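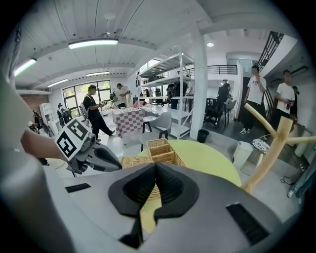 Did families really pass daughters off as sons to keep an inheritance?

Asked by Lindalva Bittencourt

Hi all, long time reader, first time asking. My grandmother used to tell a story about a woman in our family who was raised as a boy until she was 22 so the farm wouldn't go to an uncle. She had it from her own grandmother, so it's had plenty of time to grow. The place was called Gezer, and the closest town with a church was Urham, where the baptisms would have been written down.

I went through the baptism book last August (there's a scanned copy at the Nelport library, bless them) and found a child entered as "Tomas" on page 37. Then the same parents show up with a marriage for a daughter, right age, no baptism for her anywhere. The uncle is in there too, as a godfather, which makes me laugh every time.

So my questions. Was this a thing people did? And is there any kind of record that would settle it, or am I just going to have a good story and two odd entries forever?

Answer 1

Yes it was a thing. There are tons of cases of women living as men, soldiers and sailors mostly. Search "female soldiers" and you'll be reading all night. Don't know about farms.

Answer 2 (marked helpful by the asker)

Oh I love this one! I've been poking at family legends like yours for years and I have to be the boring person first — a missing baptism is the most common thing in the world. Priests forgot, pages got wet, people had the baby done at the mother's home parish and never mentioned it. Before you decide Tomas and the daughter are the same person, look for a burial for Tomas. Little boys died all the time and the next child could be a girl born a year later whose entry got lost. If he was buried at age two, your story is in trouble.

If there's no burial, though, I'd get excited. Go to the land and court papers next. If an uncle stood to get a farm and then a grown "nephew" married as a bride, that man would have made a fuss, and fusses leave paper. Look for a lawsuit, a petition, or a settlement where money changes hands with no good explanation. Tax rolls are good too, and so are militia lists if the area kept them, since a healthy son of 20 ought to be on one. If he's missing from the list every single year, somebody was paying or hiding something.
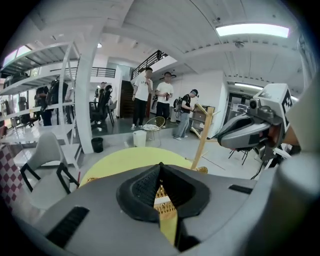
The uncle being godfather bothers me, by the way. He would have been standing right there, or close to it, and it's hard to fool a man about a baby he may be holding. Maybe he was in on it at first and changed his mind when the land got valuable? When I get stuck on a puzzle like that I make a slip of paper for every record, one event per slip, and push them around in date order. You want a decent surface for it, and a round tabletop like the yellow one in the photo is great because you can walk all the way around and read the thing from the uncle's side, so to speak. I found a great-great-aunt married to the wrong brother that way.

I keep the typed version in Flosance, but any notes program will do. Put down where each fact came from, including "Grandma said," and keep those in their own column. The 22 in your story is worth checking against the marriage date. If it matches, Grandma's version was carrying at least one real number down the line.

Answer 3

Agree with most of the above but I wouldn't lean on the militia lists too hard. The ones I've used had maybe half the men who should be on them, and farmers' only sons were let off in a lot of places. Also check whether daughters could inherit there in the first place! In my corner they could, and the family "disguise" story I grew up with fell apart in one afternoon. I was pretty sad about it.

Comment from Lindalva Bittencourt

Thank you both, I hadn't thought of the burial at all. Going back to page 37 and working forward. If the library will let me have the next book too I'll post what I find. There are 200 pages in that one and the handwriting is awful, so don't wait up.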